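February 7, 2022
Reading notebook, bindery bench and blog desk

Finished the Dukedley book last night, much later than I should have, and I want to get my thoughts down before they go soft on me. This is the second of the Wodness novels, the one set among the glovers, and I came to it with a good deal of affection already in the bank from the first. I'm happy to say most of it is still there this morning!

What I loved: the household. You can feel how many people are living on top of one another, and who has the key to what. The widow is a wonderful creation, cross and funny and frightened in the same breath, and I could have read another hundred pages of her arguing with the tanner over a bill. The winter chapters are the best of the lot. I read those twice, once quickly for the plot and then again slowly with tea.

What I'm less sure of: the letters. There are 71 of them (I went back and numbered them in pencil, it's my own copy), and they do start to sound alike. The brother at sea and the cousin in the convent shouldn't have the same turn of phrase, and yet I kept flipping back to see who was signing. I'll say so in the review, but gently, as the last batch of letters is very moving and I wouldn't want to put anyone off reaching it.

Rating: 4 stars for now. I may nudge it up after I reread the ending.

Bench work. The Santoro paperback that came in with the cracked spine has been reglued and is under the weights. I used the thinner paste this time and went easy on it. The Ivex hardcover still needs a new hinge at the front and I've been putting it off, partly from cowardice and partly because I can't find the gray cloth I bought for it. If anyone reading this at the other table has moved it, no harm done, just leave it on my shelf.

Review copies: two more in the mail, both historical, one a very fat thing about a lighthouse. I've promised myself no new starts until the Dukedley review is written, and we'll see how long that holds.

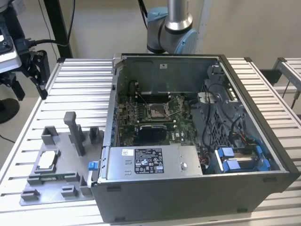
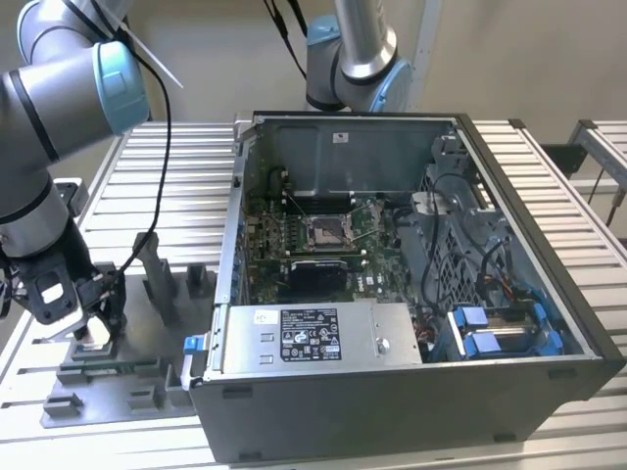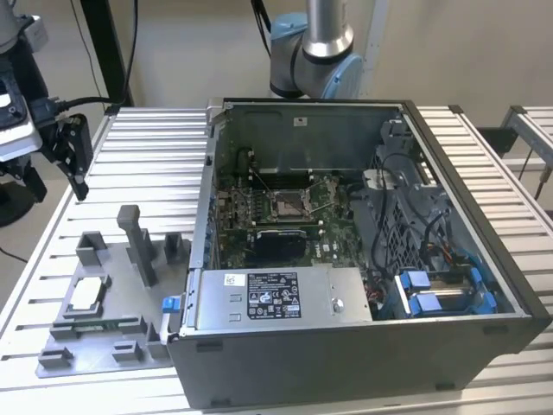 The review itself is going to be in the longer form, with a plot section at the top that gives nothing away past the fire and then my grumbles about the letters toward the end. I've tried it the other way around and it makes me sound much grumpier than I am. What I'd like to talk about in the middle is how the author handles the widow's backstory, which comes in small bits through other people's gossip, so that for a long while you have the house without quite having her. The computer case lying on its side with the panel off and everything inside facing up is the opposite way of going about it, and plenty of novels do that in chapter one, childhood and marriage and debts all laid out before she's said a word. I like those too, but this one made me work and I was glad of it. Maybe a paragraph on the maps at the front as well, if there's room. They're lovely, though the river seems to run the wrong way compared with chapter six.

To do: check the spelling of the tanner's village, reread the ending, and draft the opening before supper. Also ask whether the third Wodness book is still due in April, as I'd like to get my name down for it early.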